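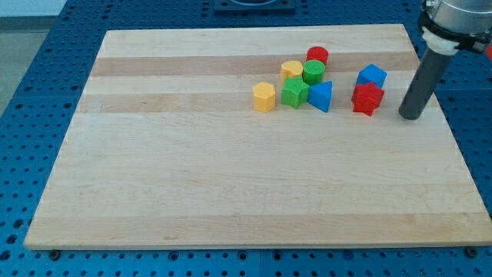 About Rilum

Rilum is a small shop and workroom that makes maple boards, and has done so long enough that we sometimes forget people don't know the story. We started out making them for kitchens. Bread boards, carving boards, big ones for people who roll out a lot of dough. Then a customer wrote to say her toddler had taken over the board she bought from us for Sunday roasts and was using it as a place to line up his blocks, and could she please have a second one so she could cook again? We laughed about that letter for a week, and then we made her the second one, and somewhere in there the other half of our business began.

These days we look after two sorts of customers, cooks and small children (plus the grown-ups who pick up after them), and we like having both. The boards are the same for everybody. They're built up from long strips of maple, glued side by side, and we don't sort the strips to match. Maple runs from nearly cream to a honey color, and now and then you get a tan streak that goes right through from one end to the other. A few shops would put that piece aside. We like it very much and tend to fight over who gets to place it. It does mean your board won't look quite like the one your sister-in-law ordered, so please don't write to us about that, or do, but kindly!

The toy side of things is called the Wollska shelf, after the street where we had our first shop, and it holds shape blocks, sorting toys and a good many odds and ends that go well on a board. Hearts, stars, cylinders, triangles, all in the plain bright colors that children seem to reach for first. We get asked why a woodworking shop sells plastic blocks. Well, they wash easily, they stand up straight on a flat board, and the yellow heart has been the favorite of every child who has visited us, including several who tried to leave with it. We keep spares under the counter now.

Families use the boards in all kinds of ways. On the floor they make a level spot on top of a rug, where a tower has some chance of staying up. On a table they mark out one child's space, a great help if you have two. One preschool we supply, Karakaya, has 20 of the smaller ones and brings them out each morning at nine, one to a child, and the teachers tell us that putting the blocks back in the sorter and the board back in its slot has become a part of the day the children look forward to. We went over to see it in July and stayed for the snack.

We still do most of the work in one long room. The sanding takes longest. Every board gets gone over 7 times, finer and finer, and the edges get a last pass by hand, as that's where small fingers go. After that comes oil, then a rest on the rack, then another coat. We've been told we could speed this up and we probably could. Our largest board comes out of the same room and takes two of us to turn over, with a certain amount of discussion.

We ship farther than we ever planned to. The longest trip so far was a crate of 57 boards to a school in India, and we were as nervous as parents until the note came saying they'd arrived. Closer to home, you're very welcome to stop in. There is coffee, there is usually sawdust, and there are blocks on the low table for anyone who needs something to do while the adults talk about oil.

Shared 1610 times · 3 comments

Comments

mapleandmud
We have one of the big ones and it's been a bread board, a train station and a cheese board, once all in the same afternoon. Do you sell the oil separately?

Tess_in_the_kitchen
Can confirm about the yellow heart. My daughter sleeps with hers.

oldbenchdog
Glad you keep the dark streaks in. Mine has one close to the edge and it's the first thing people ask about.

Related

Caring for your board, season by season
A visit to Karakaya preschool
New on the Wollska shelf
How to get beet stains out of maple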